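Skostdale open day: wool, muck and a very long hose

I'd been meaning to get up to the Lehner plant ever since the diesel spill at Skistside last May, when half the people I know were down on the slipway with rakes and kitty litter. So when the flyer for the open day turned up at the hardware store I put my name down before I'd even paid for my paint rollers. My sister came too, mostly for the drive (and the pie place on the way back, which I'll get to).

Skostdale is one of those towns you go past on the way to the lake. The plant sits behind the old grain elevator, and if you follow the signs you'll end up at the wrong gate, as we did, along with a minivan from out of state and a man on a bicycle. Park on the gravel by the scale house instead. Coffee was free, doughnuts were a dollar, and they gave us hard hats that did nothing for anyone.

What they make is called Novine, and it's a mat for soaking up oil, made of the sheep's wool that's too coarse or too dirty to sell for anything else. Ranchers around there used to bury it or burn it! Wool is greasy stuff to begin with and it grabs oil while mostly ignoring water, so a mat can float on a pond with a slick on it and come up black on one side. I'd read that and sort of believed it. I believe it more now.

Our guide was Malte Bauerfeind, who runs the carding floor and has to shout for a living. He started us at the bale shed, where the fleeces come in, and yes, it smells exactly the way you think. My sister lasted a minute in there. I kind of liked it, it reminded me of my uncle's truck. They were getting through 4,000 pounds of raw fleece a week when we visited and would like to do more, but the washing line is the slow part and a second one costs real money.

After washing, the wool goes through big toothed rollers that comb it into a sort of endless gray blanket, then a needle machine punches it thousands of times so it holds together without glue. The noise is terrific. You feel it in your fillings. A kid next to me asked how often somebody loses a finger and Malte yelled back that the guards are there so the answer stays never, then showed us the red cord that shuts the whole thing down. He let the kid pull it, too, which got us a nice quiet spell to ask questions in.
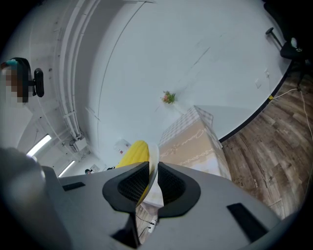
The tank demo was what I'd come for. They have a long steel trough out in the yard, filled with water, and Malte poured in a jug of used motor oil until the whole surface had that rainbow skin on it. Then he laid a mat on top and we all stood there like people waiting for a kettle. They'd put out small squares as well, so visitors could have a go with tongs in a dishpan, and I got mine doubled over on itself, fat and rounded like the yellow thing pinched between the two black fingertips in the photo, except mine was the color of wet dog. It held on to a lot! I gave it a shake and only a few drips came off. My sister's fell apart at one corner, and when she pointed this out she was told the squares were offcuts and the edges aren't stitched. Fair enough, but I'd have stitched them for open day.

I timed the big mat on my watch. After 20 minutes the water in the middle of the trough looked clear to me, though there was still a sheen along both sides where the mat didn't reach. Somebody asked about that and Malte said on a real job you'd box it in with a boom first and go back over the edges with loose wool. I'd have liked to see that done. There was a boom lying right there on the fence, a long sausage of netting stuffed with fleece, and it stayed on the fence.

The other thing I wanted to know was what happens to the mats afterward, because at Skistside we ended up with a dumpster of oily litter and a huge argument about who was paying to haul it. The answer is a bit mixed. They can run a soaked mat through a wringer (picture an old laundry mangle, only mean) and use it again up to 4 times before it gets too tired. The wrung-out oil goes to a recycler. The tired mats get burned in a proper incinerator, and there was some mumbling when a woman in a green raincoat asked how far they get trucked. I'd put it down as a "working on it."

Price came up too, naturally. A roll costs more than the white plastic pads, no way around it, and the marina I keep my boat at would have to think hard. On the other hand they'll sell you a small bucket kit for the bilge, and I bought one, mostly out of guilt about my engine, which has leaked since the day I got it. I'll report back when I've had it in a while.

Last stop was the hose. It's 200 feet long and it blows shredded wool off the back of a flatbed onto wherever the oil is, and they let it rip over the retention pond so that for a minute it looked like snow. A goose took it personally. The wind was a bit wrong and we all went home with fluff in our eyebrows.

If you're thinking of going to the next one: wear shoes you don't love, bring earplugs even though they hand some out (theirs are the foam kind that pop back out of my ears), and get there early, because the tank demo only runs in the morning and the afternoon group just got the video. Little kids are fine in the yard but weren't allowed on the carding floor. The restroom is in the office building, up the outside stairs.

The pie place was closed. We had gas station burritos in the car and my hard hat hair lasted till bedtime. My sister says the seats still smell of sheep.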